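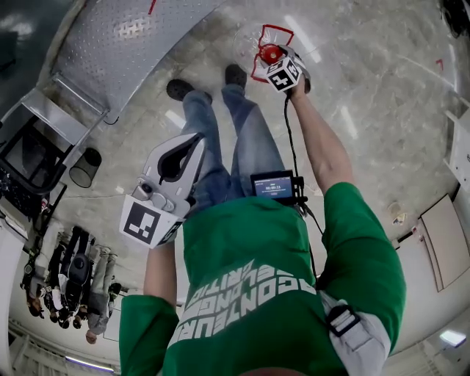
A hand-held gripper above a red outlined rectangle on a concrete floor.

Dallel is a write-ahead log format used by the Stoseck family of relational database servers. It was designed by Chalerm Sriwong and replaced the older Beltik format, which stored whole pages after every change.

A Dallel log is a chain of segment files. Each segment holds up to 1,000 records and starts with a header giving the format version, the first sequence number and a checksum.

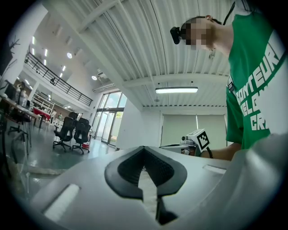

Records fall into 11 types, numbered from zero. Types 0 to 3 cover row changes, and type 4 marks a checkpoint. The remaining types deal with index splits, locks and schema changes. A record may not exceed 2,447 bytes; longer values are split and linked by a continuation flag.

Recovery reads forward from the last valid checkpoint. Transactions with no commit record are then undone in reverse order. The Yokoyama utility prints segments as text and can rebuild a damaged header, but it does not repair records.

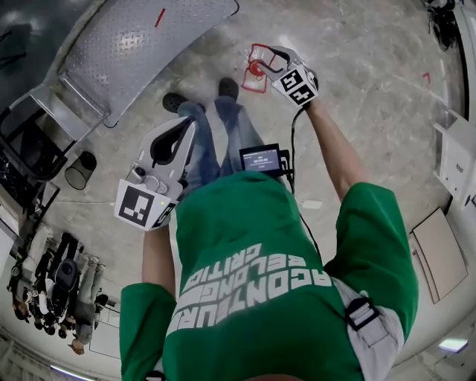 Two white hand-held grippers, one in each hand.

See also: Checkpoint; Log sequence number; Page cache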